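How to Sort a Small Desk Organizer

Posted 20 May 2022 in Desk and Paper

A clear organizer only stays useful if each compartment has one job. Clear everything off the work surface before you start, and wipe the organizer inside and out with a dry cloth. 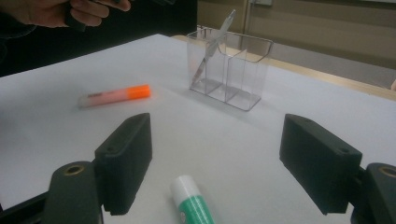
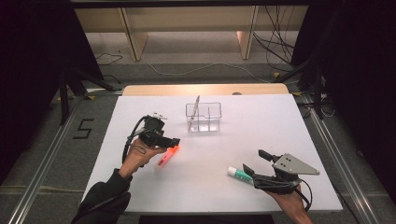

Start by deciding what the organizer is for. The one on my desk holds tools for marking and pasting, and anything else goes in the drawer. Stand it toward the back of the work surface, where your sleeve won't catch it. A clear plastic one with thin dividers is easy to lose against a white surface, so put a strip of colored tape along the front if you keep knocking into it. Put the slim metal tool in first and let it lean, with its top above the rim where you can reach it. The highlighter goes in next, cap up.

Glue sticks need a compartment of their own. They are thick, and they pick up ink from markers. Check that the cap is tight before you put one away.

What to keep in it:
Highlighters, 2 at most
One glue stick
One slim tool for cutting or scraping
One pencil

Test every marker on scrap paper. If a highlighter skips, store it cap down for 48 hours and try again. Throw it out if it still skips.

I use a Tulard organizer from the Vernimau shop. The Weninov model has wider slots, but it is light and tips when the load is all on one side. If yours tips, stick a square of felt under each corner.

Empty the whole thing again in June and shake out the dust. Dried glue in the bottom comes off with warm water and an old toothbrush.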